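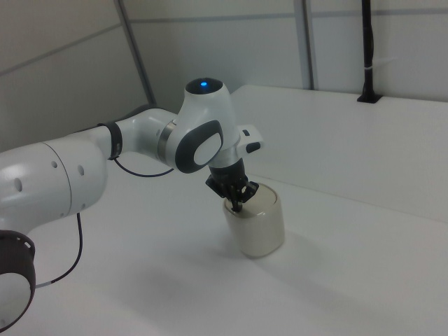 Figure 1. A short, wide off-white container with an open top, standing on a white tabletop.

Home Contents Methods Results Discussion References

4. What the naming data can and cannot show

4.1 The trouble with "cup"

The usual account of container names says that people look at the shape first. A thing that is taller than it is wide is a cup or a glass, a thing that is wider than it is tall is a bowl, and anything with a lid is a box, a jar or a bin. The account is tidy and it has been repeated often enough that few papers now bother to defend it. We doubt that it holds for small, plain containers of the sort shown in Figure 1, which have no handle and no pattern, and could sit as easily on a desk as beside a kitchen sink.

Our reason for doubt is simple. The naming lists used to support the shape account, including the Farndale list, were built from objects that are easy to name. A mug with a handle was in. A wine glass was in. The small beige pot that somebody keeps cotton pads in was left out, on the grounds that people disagreed about it. If the hard cases are removed before the test begins, a high rate of agreement afterward tells us very little.

We went back to the original responses from the Vaughan survey, 2,143 in all, and kept the ones that earlier work had set aside as "unclear." These make up a larger share than the published summary suggests. Many are not unclear at all. A person who wrote "cup or little trash can" knew quite well what they were looking at and saw that two names would do.

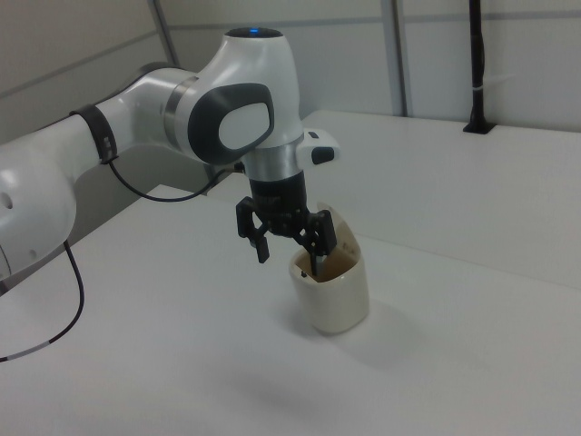
Arellano's earlier reading of the same material treated answers of this kind as guesses. Macario Arellano has argued that a speaker who gives two names has failed to settle on one, and that the first name written should be counted as the real one. We see no evidence for this. When the same people were asked again in July, a fair number kept both names and swapped the order. Counting only the first would have recorded a change of mind where there was none.

It also matters what people are told about size. In the Vollow catalog, countertop bins and drinking cups were printed at the same width on the page, and the captions gave no measurements. Readers who took a bin for a cup were scored as wrong. We would say they were shown too little. A plain round container printed without a spoon, a hand or a faucet beside it could hold 800 ml or ten times that, and the name a person picks will depend on which they have in mind.

4.2 Lids

A lid is supposed to settle the question. Once a container has one, so the argument goes, nobody calls it a cup. This is probably true of lids that are shut. It is much less clear for hinged lids that stand open, where a person looking from the front may take the flap for a back wall or a stand, or may pay it no attention.

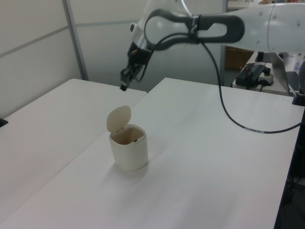
The Okesik interviews are often cited here, and they deserve some caution. Everyone in them was handed the container and allowed to open and close it. They had felt the hinge move before they were asked for a word. It is no surprise that most of them said "bin" — the lid was the only part that did anything. Whether they would have said the same from across a room is a separate question, and the interviews did not ask it.

We also think too much has been made of the inside. Some authors claim that a lining or an inner rim marks a container as being for waste. People in the Vaughan survey almost never mentioned the inside unless the form prompted them to, and when it did, they mentioned it for cups and jars as well. A question that gets the same answer for every object is not much use for telling them apart.

None of this proves that shape is unimportant. It may well do most of the work for mugs and bowls. What we reject is the step from those objects to small plain containers in general, which has been made on the basis of lists that hardly include any. Section 5 sets out the scoring rule we used instead, in which an answer with two names is counted under both.

Last updated March 2024

Contact | Copyright | Back to top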